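The Linen Drawer, Reconsidered
A gallery by Nasrin Mousavi

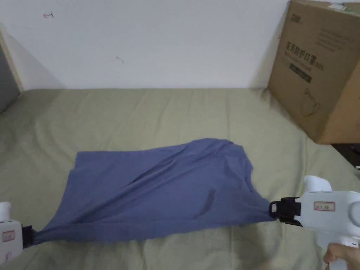

I have been told, by more people than I care to list, that the way I fold things is wrong. Last winter I gave in and tried the fashionable methods on everything in the linen cupboard at the Pustholm house, from dish towels up to the big tablecloth. What follows is a gallery of cloth and my doubts about it. I left out the nice shots of finished shelves. Anyone can make a shelf look good for as long as it takes to press a button.

Click any thumbnail for the larger version. The captions are the same at both sizes, so you won't miss anything if you don't.

1. Blue cloth, spread out
The advice is to pull the near corners and let the creases fall out. Look at the long ones running across the middle on the diagonal and tell me how that's going. A band along the near side has folded on itself, too, and the far right is bunched up. Every folding guide I own starts with "lay the fabric flat" as if that were the easy part.

2. Dish towels, file style
Stood on end in a drawer like index cards. The claim is that you can see every towel. I can see the top half inch of every towel, and they were all bought in the same pack. Take two out and the rest lie down.

3. The Lundska board
A plastic folding board with hinged flaps, $22 plus shipping. It makes very even T-shirts. It makes very even napkins as well, provided your napkins are the size of a T-shirt. Mine aren't. It lives behind the door now and falls over when the door opens.

4. Fitted sheet, first attempt
Corners tucked into corners, as instructed. I followed the video with the sound on and then with the sound off. The result is a lump with one straight side.

5. Fitted sheet, ninth attempt
Yes, I did it 9 times. It's a flatter lump. I will admit it takes up less room than the first one did, and my sister thought it was a pillowcase, so perhaps there's something in it.

6. The Conneely roll
Roll from the short end, tuck the last few inches into the pocket you made at the start. This is the one method I expected to hate and didn't. Good for hand towels. For anything thin it leaves a set of ripples you'll be ironing out before company comes, and then where's the time you saved?

7. Tablecloth over a tube
Supposed to prevent fold lines altogether. It does. It also means owning a cardboard tube nearly five feet long and having somewhere to put it. I've seen this recommended for small apartments.

8. Linen spray, Zindden, "crease release"
Half a bottle on one side of an old curtain, plain tap water on the other side. I have marked which is which on the back. If you can tell from the picture, write to me, because I couldn't tell from the curtain.

9. Pillowcases in their own pillowcase
The whole bedding set goes inside one case. Tidy enough, I suppose. You do have to remember which set is in which, and a label pinned to the outside sort of spoils the idea.

10. The cupboard in August
Same cupboard, a few weeks of ordinary use. The towels are back in a stack, folded in half and half again, the way my mother did them. The Conneely rolls are still there on the second shelf. The tablecloth has gone back to being folded and will have lines in it at dinner.

I'm still open to being persuaded on fitted sheets. Please don't send me the video with the piano music. I've watched it.

All pictures may be reused with credit. Next gallery: drawer dividers, and whether they divide anything.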